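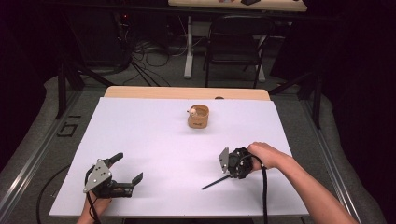 Kemeys White Work Board, Large: Review

Aug 22, 2019

The Kemeys board is a flat white rectangular panel meant to be laid on top of an existing table. It has no legs, no clamps and no raised lip. The idea is to put a plain, even surface over a table whose finish you want to protect or whose grain gets in the way when you are working with small items. I bought the large size in November and have used it most working days, for a total of 413 logged hours.

Fit

The large board covers most of my table and leaves a narrow strip of pale wood uncovered along the far side. I use that strip for parking things I don't want on the work surface. Kemeys sells a medium and a large and will not cut to order, so measure first. An overhang of more than an inch on any side lets the board tip when you lean on it. Undersized is the better choice.

Flatness

Out of the box the board had a slight bow along its length, high in the middle. It settled after 3 days under a stack of books and has not come back. I check it with a steel straightedge now and then. The near left corner is a hair low, enough for a ball to drift toward it if released very gently. Shimming with one thickness of masking tape fixed this.

Grip

The underside is bare. On a waxed table it slides, and on my unfinished top it creeps when I work with both forearms resting on the near edge. Four small squares of shelf liner stopped the movement. For the price, these should be in the box.

Surface

The finish is matte enough that overhead light does not produce a hard glare. Shadows fall soft and gray, and small dark parts are easy to find. Pale parts are harder. A small white ball set down on the board nearly disappears under flat light, so I keep anything white in a tan paper cup. The cup itself stands steady on the finish and does not skate when bumped, though an empty one will go over if hit near the rim.

Pencil comes off with a dry cloth. Ballpoint needs alcohol and leaves a faint line. Black rubber feet and cable jackets leave gray scuffs if dragged, which came off with a damp melamine sponge. I have not tried solvents stronger than alcohol and the leaflet advises against them.

Wear

The maker claims 2,000 wipe cycles before visible dulling. I have no means of verifying that. After nine months there is a patch near the center with a slightly higher sheen than the rest, visible only at a low angle. The corners are square and unprotected, and one of mine is bruised from being stood on a concrete floor.

Alternatives

The Admont mat rolls up for storage and stays put without help, but it never lies fully flat at the ends. The Lotcombe panel is thicker and heavier, with rounded corners, and comes only in gray. If you move your board often, look at the Admont. If it will live in one place, the Kemeys is the flatter of the two and cleans faster.

Ordering

Mine came from Skirkdale, item 717. It was packed between two sheets of cardboard with no corner protection, so inspect the edges before you sign for it.

Rating: 4 out of 5. One point off for the missing grip pads.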